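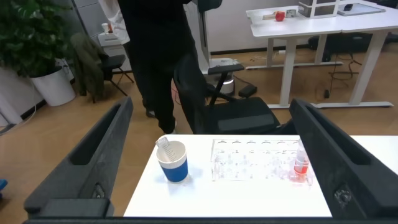
A reader in Tilwood wrote in to say that she's been adding half a cup of vinegar to every bleach soak for years and her whites have never looked better, so why do I keep telling people to measure things and keep them apart?

Please stop doing that. Bleach and vinegar together give off chlorine gas, and the fact that you haven't noticed it yet means you've had a window open. Same goes for bleach and ammonia, and plenty of glass cleaners have ammonia in them. Read the back of the bottle. The front is advertising.

As for measuring, I'm doubtful of nearly every homemade cleaning recipe I come across, and the reason is that so few of them give amounts. "A splash" of what, in how much water? I went through a folder of clippings in October and threw out most of it. What I kept:

Vinegar for lime. It works on kettles and shower heads. Equal parts white vinegar and water, leave it 25 minutes, rinse. Keep it off marble and other natural stone — it will etch, and no amount of buffing with a soft cloth brings the shine back.

Baking soda for scorched pans. Fine, but it's the soaking and scrubbing that do most of the work. Don't use it on bare aluminum, which it darkens.

Baking soda and vinegar mixed together. Lots of fizz, very little cleaning. The two mostly cancel out and leave you with slightly salty water. I've tried it on a slow kitchen drain nine times and the plunger beat it every time.

Dish soap for grease. One teaspoon in a quart of warm water is plenty. More soap only means more rinsing, and what you don't rinse off gets sticky and picks up dirt.

Lemon on cutting boards. Smells nice. I wouldn't count on it to kill anything. Hot soapy water, then stand the board on edge to dry.

If you mix your own, keep a measuring cup that never goes back to the kitchen, and write the contents and the date on the bottle. Mine just says "vinegar 1:1, 10 December 2020" on masking tape. Never store a mix in a drink bottle, even for an afternoon.

Diluted bleach doesn't keep, either. After a day it's too weak to trust, so mix what you need and pour the rest down the drain with plenty of water — by itself, with nothing else going down there at the same time.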